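Ekton walking scheme, progress to May

Sign-ups stand at 374 against a target of 400, which looks better than it is. We counted anyone who filled in a form. Regular walkers number up to 100, and I doubt the Peviline leaflets brought in many of them. Boström's survey says people feel fitter, but it went only to those still coming, so I would not lean on it.

Three of the Wednesday groups have merged. Uko wants to add a fourth route before we know why people leave. I would hold that money back until the autumn.
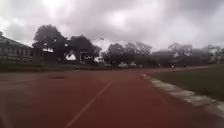
The running track, with its white lane line.

Spending is within budget. Drop-out figures will follow.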